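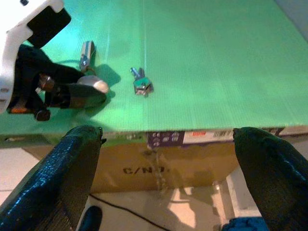

图1 绿色波纹塑料板，前沿搭在纸箱上方。

十二月，周二，下午

Nestura那批胶又出问题了。上周配的A组，标签上写着“室温固化”，可写标签的人大概住在有暖气的地方。我们这间屋子早上17度，到中午也还是17度，胶在杯子里纹丝不动，态度很坚决。

今天重做三组，底材都是Jorwood的椴木片，砂到300目，酒精擦一遍，晾干再上胶。
A组：原配方，不加热。
B组：原配方，放烘箱，30度，过夜。
C组：固化剂多加一点，具体多少见Seren的本子，她的字我认不全，看着像4%，也可能是9%。已留条子去问。

夹具还是老毛病，左边那只拧到底会自己退半圈。上个月我在这里写过“尽快更换”，再往前翻，去年的我也写过，字迹还更工整些。这次垫了块橡皮，先凑合。

Ruddock的拉力计重新校零，挂500克砝码，读数正常。挂之前读数也正常，这倒有点可疑，明天换一只砝码再核一次。

三点多Seren Humphreys过来看了一眼，说A组不必再做，结果猜都猜得到。我说猜的不能写进报告。她说上一份报告里就有两处是猜的。此事暂不讨论。

C组气味比前两组冲，开窗十分钟，室温又掉下去，A组因此更没有希望了。下次先配C组，开完窗再动别的。

Brondomden那边催样品，要六片，表面不许有溢胶。回信说周末前给，没说是哪个周末。溢胶用刮片趁软去掉，硬了再刮会带起木纤维，上回那两片就是这么废的，现在垫在桌脚下面，用处比原先大。

待办：
砂纸快用完了，400目的一张不剩，谁拿走的请还回来。
烘箱门上的纸条别撕，那是唯一一份温度对照表。
明早九点取B组，先拍照，再上拉力计。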